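19/08/2023

Up too late again, writing this fast before I lose it. Whole day on grippers. Itari in the morning, Edell after lunch, then the Itari again because I didn't trust my own notes.

Itari first. Stiff trigger. Lighter than the Edell, you feel that by the tenth pick, wrist is fine, forearm is fine, only the index finger complains. Closes square. Does not like thin stuff flat on the table, tips skate over it. Got 6 misses out of 16 on the washers. Wrote that down twice because first time I'd put it in the wrong column.

Edell. Nicer trigger, much nicer, but there's play in the linkage and it gets worse when you come in at a slant. Tips don't meet evenly. 2 misses out of 16, same washers, same table. So the sloppy one wins?? Annoying. My guess is the play is helping, lets the pads settle down onto the thing. Or I was just warmed up by then. That's why I went back to the Itari at four. 6 misses again. OK so not me.

Camera on the Itari mount had to be retightened at lunch, it had crept down. Anything before that is probably at a slighty different angle from the afternoon. Need to check if that matters for the replay. Probably matters. Didn't want to think about it.

Controller side: tried the Gamisia box with both. Fine with the Edell. With the Itari it drops the width reading every so often, just goes flat and then jumps back. Swapped the cable, same. Swapped ports, same. Left it. The old controller doesn't do it, but the old controller is slow and the lag makes me want to throw it out the window.

Lunch was crackers. Forgot to call Mam.

Afternoon I also did slow closes with nothing in between, only watching the pads come together. Should have done that first thing, before any picking. Open, half, shut, open. Boring but you see more. Want to do the same with new pads on when they come, Ní Bhriain said October, which is a joke, but fine.

Pads are another thing. Grainy face still looks ok to me but the edges are going pale, scuffed all along the top on the one side and a bit at the front on the other. Can't say yet if that hurts the grip or only looks bad. Brass bushings I'm leaving alone.
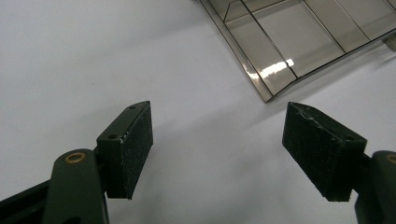

Bríd Ó Briain thinks I should stop counting misses and start writing down how each one failed, skated or dropped or never closed, because a bare number won't tell me which gripper to keep. Also that I should never have changed the controller on the same day as the grippers. She's right on the second one. On the first one too probaly, but that's a lot more writing.

Tomorrow: old controller only, both grippers, Edell first this time. Tighten the camera BEFORE starting. Mark the mount with a pen so I can see if it creeps. Ask about the width dropout. Call Mam.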